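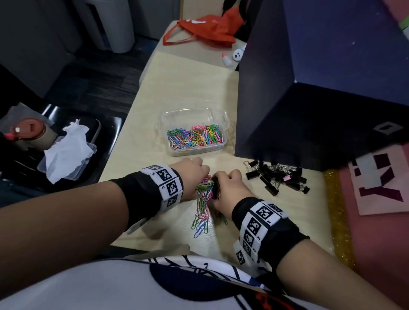 Attachment 1: coloured paperclips linked up, being pulled apart by hand over the table. Clear tub behind, black binder clips to the right.

Ticket 1351
Site: Grerkcombe office, ground floor stationery
Raised by: Yamuna Gounder
Category: Supplies / consumables
Priority: Low (changed to Normal, see below)
Status: Open

Original report

Clips coming out of the tub in one lump. Take one, get a whole string of them. Front desk can't grab a single clip while on the phone, they've started using staples, and Annamalai won't take stapled sheets because of the scanner feeder. So it's a small thing but it's holding up the post.

Also binder clips mixed in with the paperclips. Please advise or send replacements.

Tried so far: shaking the tub (worse). Tipping it out and scooping back in (same). Picking at it over lunch.

Log

Mon 4 June, 09.20
Picked up. Asked Yamuna which clips, when bought, how stored.

09.45
Clips are the coloured sort, green pink blue light purple etc. Not just snagged, they're linked, proper loose chain. Yamuna says the tub was filled in May from a bag of 300, Hukitz own label, and topped up with whatever was left in the old drawer. So two lots mixed.

10.05
Asked if the lid's been kept on. No lid. Went missing in the desk move. Tub gets carried about and knocked, probably not helping.

10.30
First go at a fix, by phone. Told her: don't pull from both ends, it only tightens. Lay the lump flat, find a clip with one end free, slide it round the loop and off. Then the next one. Slow but it does work on ours.

10.50
Yamuna: got a few off, then hit a knot where three or four go through the same clip. Asked can she just cut it. Said no, leave the knot till last, work round it.

11.15
Back on. Knot was one bent clip, outer leg sprung open, everything else hooked on to that. Took the bent one out and the rest dropped apart. So suggest checking for sprung clips FIRST next time, before doing anything else. Adding to notes.

11.40
11 bent ones found so far, binned. Yamuna thinks they're from the old drawer not the Hukitz bag, the wire is thinner. Can't confirm from here. Asked her to keep a couple back in an envelope just in case, she'd already emptied the bin. Fine.

12.10
Binder clips. These are out of the tub now and in a pile on their own. Some have the handles splayed up, and paperclips get hooked over those handles, seperate cause of tangling from the bent ones. Advice: fold handles flat against the body before putting away, and keep them in something else entirely. There's one pink one in with the black, she wants to know does it matter. No.

12.15
Lunch.

13.30
Chased Vorodley re spare lids. They do a lid for the clear tubs but need the size. Asked Yamuna to measure inside the rim, not across the handles.

13.50
Measured across the handles. Asked again.

14.10
Got it. Vorodley say lids come in packs of 16, won't split. Don't need 16 lids. Asked Annamalai if upstairs want any, their tubs are the same type I think. Waiting.

14.45
Upstairs will take most of a pack. Order raised, on the stationery code not the furniture one (last time it went on furniture and took ages to get moved).

15.20
Yamuna asks should she sort by colour while she's at it. Not needed for the fix. Up to her. If she does, post room has asked for the red ones for returned items, so put those by.

15.35
Priority moved to Normal, as front desk did another batch with staples and it came straight back down. Told them to borrow a handful from upstairs till the tub is sorted.

16.10
Update from Yamuna: chain mostly done, one small clump left, leaving that for tomorow. Front desk tried the tub and got single clips four times out of five. Better than this morning.

Cause (provisional)
Sprung clips from the old drawer stock, mixed in with good ones. Binder clip handles catching. No lid, and tub being carried about.

Advice for the site
Check new and old clips for bent ones before mixing. Bin anything where the legs don't sit flat.
Don't fill the tub to the top. Half is plenty.
Binder clips somewhere else, handles down.
Put the tub down, don't drop it in the drawer.
If it chains up again, lay flat, free end first, don't tug.

Outstanding
Last clump, Yamuna.
Lids, with Vorodley, no delivery date given.
Second container for the binder clips. Anything will do, a mug is fine.
Stapled batch from this afternoon needs unpicking before it goes back up to Annamalai. Who has the staple remover? Front desk say post room, post room say front desk.

Leaving open till lids arrive. Reply on this ticket please, not a new one, we've had two for the same tub already.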